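In Praise of the Open Snack Shelf

Give me a small shelf of snacks that I can take in with one glance and I am a happy person. I mean the kind you find at the end of a hallway or beside the coffee machine, with a few bottles, a couple of bags of chips and something in a box at the back. I think it beats the vending machine, I think it beats the closed cupboard, and I will happily argue the point with anyone who has a spare afternoon (bring chips).

My conversion happened at Pitbridge, where I rented a desk for most of a year. The building had a pantry with doors, and behind those doors were things people had bought with great excitement and then forgotten completely. I once found a bag of pretzels back there that was older than my lease. Then Tyson Turcotte, who had the desk by the window, got fed up one October and swapped the whole arrangement for open wire grid, the cheap black kind that snaps together at the corners. People started eating the snacks! It was the same food at the same price, and you could see it from across the room.

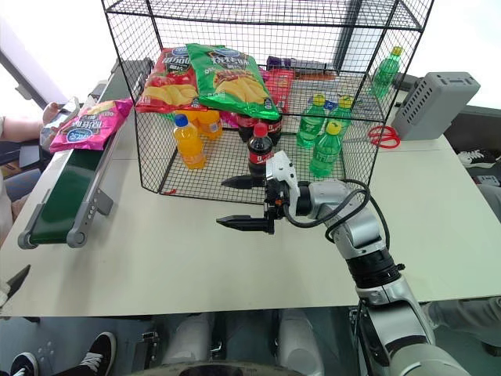

Wire does something a solid box can't. Light comes in from every side, so a bottle at the back still shows its color between the ones in front, and color is how most of us shop when we're hungry. I don't read labels at four in the afternoon. I look for red if I want cola and green if I want something lemony, and my hand is already moving. A good shelf respects that. Keep each drink with its own kind and let the caps and labels do the talking.

Chips go at the back, standing up. I feel strongly about this. A bag lying flat looks like something dropped on the way to somewhere else, while a bag propped against the mesh is practically a poster for itself. Yes, the big bags will lean on one another and cover a corner here and there. Let them lean! A snack shelf with everything squared off like a parade makes people nervous about taking the first one, and then you have 30 bottles of soda nobody wants to disturb.

The usual objection is dust, and fine, wire needs wiping. I use an old paintbrush and it takes less time than finding the key to the vending machine ever did. The better objection is that small things get lost behind tall things, and there I have to give some ground. A little snack pack behind a big bag of chips might as well be in another county. My fix is to bring the little ones forward in the evening and let them have a turn up front. 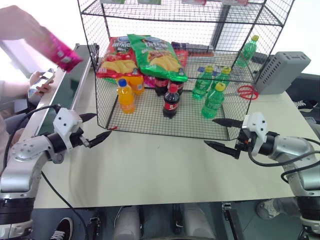 Tyson and I still disagree about how full a shelf should be. He likes it packed to the wires. I like some bare mesh near the front, enough room to get a hand in and out without knocking over a neighbor, because a bottle you have to wrestle for is a bottle you leave alone. We went back and forth on this for weeks, mostly while eating, and I did once catch him pulling a soda forward to make it easier to grab - so I consider the matter half won.

What I love most is how a shelf like this changes over a day. In the morning it's all possibility. By late afternoon there are gaps, and the gaps tell you what kind of day the room is having. A run on cola means a deadline. When the chips go first, somebody's meeting got canceled and everyone stayed to talk. You'd never learn any of that from a row of metal coils and a coin slot.

So if your office or your clubhouse has a cupboard with doors on it, take them off this week, or buy a few panels of wire grid and start on a tabletop. Put the drinks in front and the chips behind. And if the orange soda runs out before the cola does, please write and tell me, as I've had a bet going on that with Tyson since last fall.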